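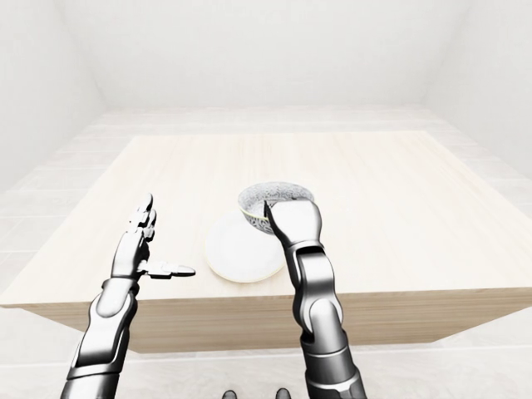 Week two with the Ullus trial from Keskin. It's a simulator package for two-arm robots with humanoid hands. You get the arms, a set of household objects and a task list. Notes so far.

Install took 15 minutes on my desktop. The docs skip one step: set the license path before first launch, or it opens to a blank window.

I've been on the bowl and plate task since Wednesday. 188 attempts logged. Default grip settings close the fingers too fast for a thin rim. I cut the closing speed and my results got better.

Contact is the strong part. Fingertips don't sink into objects the way they did in Kurkau, which I used before this.

Weak part is the object library. 11 bowls, and you can't change the weight on 5 of them. Support says that's coming.

Damián Montes asked if it exports to real hardware. There's an export button. I haven't tried it on an arm yet.

Trial runs through October. I'd pay for one seat at the current price. Cup tasks next.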